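Rellcombe Home Help
Laundry and Appliances > Stacked units

Is a stacked washer-dryer worth it, and do I really have to leave the washer door open?

Asked 17 November 2021. Viewed 1403 times. 3 answers

We are moving in August into a place with no laundry room. What it has is one large bright living area with a light wood floor, and the only spot with a water hookup is against the wall of that room. So the laundry will be in plain sight whether I like it or not.

The salesman at Madex is pushing a stacked unit, dryer over washer, both front loaders. I have only ever owned top loaders and I don't trust much of what he told me. He said it "disappears into the room." I have seen one standing in a room like mine and it did not disappear. It was tall, white and rounded, with two big dark portholes, and you looked at it before you looked at anything else. I could live with that. The things I want to check are these.

He says the washer door should be left open between loads. My sister-in-law says she has never done this and her machine is fine. An open door in the middle of a living room sounds like a bruised hip to me.

He also wants to sell me a care plan with a drum cleaner you use once a month. I suspect this is a way to sell cleaner.

And the floor. It's herringbone, real wood as far as I know, and the landlord is fussy about it. Can one of these stand directly on it?

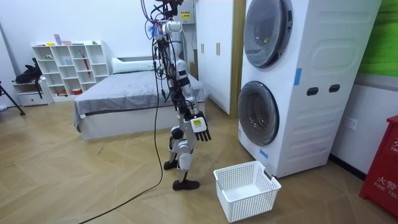

Answer 1 (accepted by asker)

I have had a stacked pair for 23 years, two different sets, in a kitchen and then in a hallway. Taking your points in the order I care about them.

The floor is your real problem and the salesman skipped it. A washer spinning on wood planks will find every weak spot. Herringbone is a lot of short pieces, so there are a lot of joints for water to get into. I would not put one straight on that floor unless the landlord agrees in writing. Ask for a drip tray with a raised lip, and have somebody who knows floors tell you whether the boards are on concrete or on joists. On joists, with a stack that tall, I would want a stiff base under the tray too. The soft rubber pads they sell for vibration did nothing for me. I bought two sets before I admitted it.

Make sure the shipping bolts come out of the back of the washer before the first load. If the machine walks across the room on day one, that's usually the reason. Check that the upper unit is fastened to the lower one with the proper stacking kit. Gravity is not a stacking kit, whatever the delivery crew says.

Pull off any tape holding the doors and panels once it's in position. Do it early. Tape left on for a year leaves glue behind, and then you are rubbing at white plastic with cooking oil on a Sunday.

Now the door. Yes, leave it open, but you don't need it swung all the way out into the room. A hand's width is plenty. The point is letting air in. After a wash there is water in places you don't think about: on the inside of the glass bowl, in the bottom of the drum, and above all in the fold of the gray rubber seal. Shut the door on that and in a few weeks you'll smell it. Your sister-in-law may be right about her own machine. I'd want to smell her towels first.

What I do after the last load of the day: open the door by its edge, never leaning on it, and look at the glass. If there are drops on it I wipe them off with an old dishcloth, then run the cloth around the seal and pull the fold back with a finger.
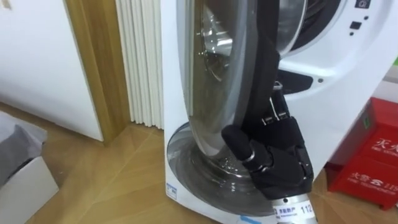

Then I leave the door where it is and go do something else. The whole job takes less time than sorting socks. If the door gets bumped a lot, keep an eye on the hinge, as it's the part that carries all the weight, and a door that has dropped a little won't seal well. If you have small kids, find out what the child lock does on your model before you rely on it. On plenty of machines it locks the buttons and leaves the door free to open, and you don't want to learn that the wrong way.

The monthly cleaner I would skip. An empty hot cycle now and then and a wiped seal have done the job for me. Clean the filter too, behind the little flap if yours has one, and put a towel down first — more comes out than you expect.

Answer 2

Get the care plan. I didn't and the pump went. Hrynyshyn quoted me up to 3000 for a whole new stack, no interest in fixing the old one. I had it repaired elsewhere for a good deal less but it took 10 days and I was at the laundromat the entire time.

Also mine is a Warnotar and it beeps when it finishes and I can't turn the beep off. Ask about the beep if it's going in your living room.

Reply from asker: Did the care plan cover pumps? The one I was shown covers "parts subject to inspection," which could mean anything.

Reply: no idea, I didn't buy it

Answer 3

Agree with the first answer except about the pads. Mine helped, though I'm on tile. I also don't see the fuss over an open door in a living room. You stop noticing it. What you won't stop noticing is the spin cycle during a movie, so ask to hear one running in the store. They'll tell you the floor model isn't hooked up. Ask anyway, and ask for the noise figure for the spin. The one on the front of the brochure may well be for the wash.

Reply from asker: It wasn't hooked up.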